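From: Carol Gosling
To: drukinden-shop list
Subject: Re: [drukinden-shop] gray panels, keep or dump?

Hi all,

Reinaldo wrote:

> Before I order anything for the back room, can someone tell me
> what we want to do with the gray panels? The Todier quote for
> new dividers came in at $388 and that's without delivery. I'm fine
> with paying it if the old ones are junk, but I haven't been in
> there since April and I don't remember how bad they were.
> Also, does anybody still have the feet?
>
> Reinaldo

I vote keep! I spent the evening in there with a bucket and a pile of old T-shirts, and they cleaned up so much better than I expected. Dish soap took off most of the grime, and the tape gunk came off with a bit of cooking oil and a plastic scraper (go slow, the gray finish scratches if you get impatient, ask me how I know). There are two I would give up on. One has a split corner and the other got damp at some point and the bottom has swollen up like a sponge.

The feet are in the blue tote under the sink, along with a bag of bolts that may or may not belong to them. Hüsnü, are those the ones you took off when we moved in? The long bolts fit fine, the short ones don't catch at all.

My one gripe is the edging. The beige strips look OK next to the gray, kind of like an old dentist's office, but a few are working loose and I don't want somebody catching a sleeve on one. I'd glue them and leave them clamped overnight. Emerson, you still have those long clamps, right? 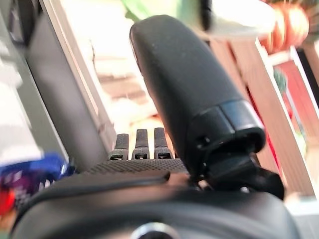
Anyway, as for where they go, I'd like to line them up between the sink and the long bench so the sanding dust stays on its own side. Patricio wanted them by the door to cut the draft, and I could live with that too, but then we lose the spot where the carts park and we're back to squeezing past each other sideways.

Pacheco sells replacement edging by the roll if the glue doesn't hold. I haven't priced it yet. Could you hold off on Todier until I've tried, Reinaldo? And whoever has the key to the supply closet, please leave it on the hook, I need the glue!

Carol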